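19 Jul 2022

Very hot again. The bus to Tomemcombe had all its windows open and it helped nothing. I came to the lab at nine with my shirt already stuck to my back, and drank two glasses of water before I said good morning to anyone.

We have three weeks until the Catdale meeting in August, where every student team must show its picking project. I am writing this mostly for me, so that in the winter, when I must write the report, I will know what I did and in which order. Last time I did not keep a diary and I had to guess half of it from the names of my files.

The morning went to calibration. Yesterday evening the arm was stopping a little too high above the bin, and I was sure it was my mistake in the table of offsets. I read the table line by line and found nothing. Then I measured the bin itself with a ruler and saw that the number we all use for its depth comes from last year's bin, an older one. So the whole team has worked for a week with a wrong number and blamed the camera. I changed it, ran the short test, and the arm came down properly. I felt clever for ten minutes, then I remembered that it was me who copied this number in the first place.

After lunch (cold rice, too much lemon) we checked the clamps and began the first long series with mixed objects. In the spring we used only simple blocks, and the program became good with blocks and with nothing else. Now we put in office things and small odd pieces, all different shapes, and let them lie as they fall. The rule is that we don't tidy the heap with our hands between attempts, even when it is very tempting. 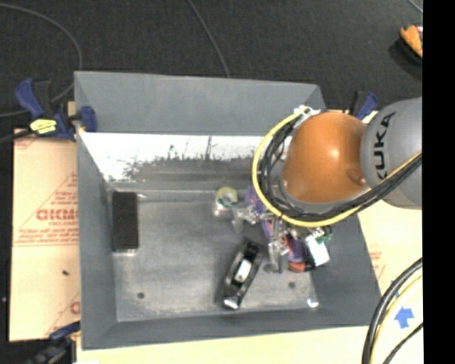 The flat things are my biggest worry. A card that leans on the wall can be taken by its upper edge, but when it lies down on the metal the fingers only scratch beside it. The long black things are easier, if the program chooses the middle and not the end. With anything shiny or transparent the depth reading makes holes, and then the arm goes to a place where there is nothing to hold. I would like to try a lamp from the side. My teammate thinks it will make more shine, and perhaps she is right.

We planned 300 attempts and stopped at the 12th for almost an hour, for a reason I am ashamed to write: the disk was full. The folder called Esfahani, which is our old data from the spring, was still there in two copies. I deleted one of them after asking three times if it was really a copy.

By six o'clock the series was running again and I sat with the log on my knees. I like this part of the day, when the others become quiet and there is only the sound of the motors. The Trondine software (the planner we got from the year above us) still prints its warnings in a mixture of two languages, and I now know all of them by heart.

For the meeting we need up to 3000 attempts in the log. At today's speed it is possible, but only if nothing breaks and if we share the evenings in a fair way. I took Thursday. I also promised to write one page about safety, and I have not started it.

Tomorrow: correct the depth in the second settings file also, ask for the lamp, bring my own fan from home. Buy lemons? No, there are enough.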